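Drucken | Als E-Mail senden
Zuletzt aktualisiert: November

4 Aufstellung und Erstpflege des Tisches Skenora

4.1 Der Tisch ist vor der Montage 24 Stunden in der Originalverpackung im Aufstellraum zu lagern. Die relative Luftfeuchte des Raumes soll 60 % nicht überschreiten.

4.2 Aufstellen
1. Tischplatte mit der Oberseite nach unten auf eine weiche Unterlage legen.
2. Die 4 Beine ansetzen und die Schrauben von Hand eindrehen.
3. Schrauben über Kreuz mit dem beiliegenden Schlüssel festziehen.
4. Tisch mit zwei Personen umdrehen – nicht über die Beine kippen.
5. Unebenheiten des Bodens an den Stellfüßen ausgleichen.

Hinweis: Die Platte wiegt 33 kg. Der Transport durch eine Person ist nicht zulässig.

4.3 Erstpflege
Pflegeöl Oprea dünn in Faserrichtung auftragen, Überschuss nach 60 Minuten mit einem fusselfreien Tuch abnehmen.

ACHTUNG: Ölgetränkte Tücher können sich selbst entzünden. Tücher ausgebreitet im Freien trocknen lassen.

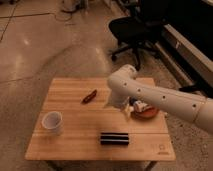 4.4 Geölte Oberflächen erreichen ihre volle Beständigkeit erst nach vollständiger Aushärtung. Bis dahin ist der Tisch trocken zu halten. Auf hellem Holz zeichnen sich Ränder besonders deutlich ab; Geschirr wie der flache, rötlich-orangefarbene Teller ist daher anzuheben und nicht zu verschieben. Auf Betonböden sind die Stellfüße ohne Filzauflage zu verwenden.

Ersatzteile sind über die Niederlassung Arnley der Hundthorpe Möbelwerke zu beziehen.

Teilen (4) | Kommentare (0)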